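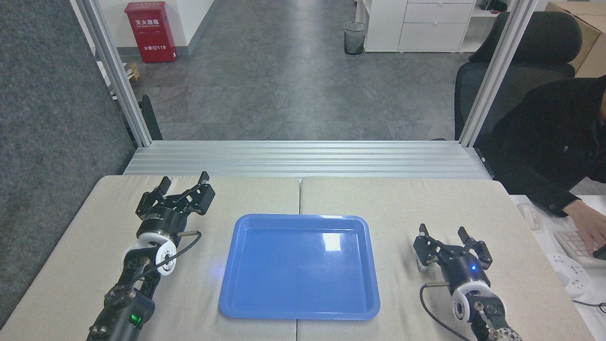

Hello all, and thanks for your patience while I got this written up. It's been a busy March at Gultgate and I kept thinking I'd wait until the new timetable settled down, but it hasn't quite, so you're getting the report as things stand.

**Classes**

The beginners' stretch and strength class is the one I'm happiest with. We had 182 visits over the term (that's visits, so a regular who came every week counts every time) and the early evening slot filled up so often that I've moved it into the bigger room. The morning class is slower. I think 10 am is too late for people on their way to work and too early for anyone coming in on the Irkham bus, and I'd like to try it at half past eleven after Easter.

Chair-based exercise has gone down a storm! I'd planned it as a gentle add-on and it now has its own crowd, who stay behind chatting long after I've stacked the chairs. A few have asked for a second session each week. I can cover that from the hours we saved when the lunchtime circuits class was dropped, so there's no extra cost to you.

Circuits was my mistake, really. I put it on at lunch because the room was free, and we never had more than five through the door. I stopped it at half-term and wrote to everyone who had paid ahead. They've all either had their money back or swapped to another class.

**Money**

You gave us £2000 for the year and most of it has gone where we said it would: room hire, my teaching hours and a set of new mats from Remska. The mats came in a bit under budget, and I've put the difference towards resistance bands, as agreed on the phone. Receipts are in the shared folder. One is still missing, for the second lot of bands, and I've chased the shop twice.

We've kept the price at £4 a class, with free places for anyone referred by the Rai Street surgery. So far 40 free places have been used. I'd hoped for more by now. The referral form is two pages long and asks for things I don't need, so I've drafted a shorter one and sent it over to the practice for a look.

**Bits that haven't gone to plan**

The heating in the small room was off for a fortnight, so we did a lot of marching on the spot and kept our jumpers on. I lost one cover instructor to a full-time job and haven't found another yet, which means that if I'm ill, the class is off. I'd like to sort that before the summer.

**Next**

- second chair class, starting after Easter
- morning class moved to 11.30
- shorter referral form in use, if the surgery is happy with it
- cover instructor found and insured

Could you let me know whether unspent room hire can be carried over into next term? It would help me to book the bigger room now, before the dance school gets in first.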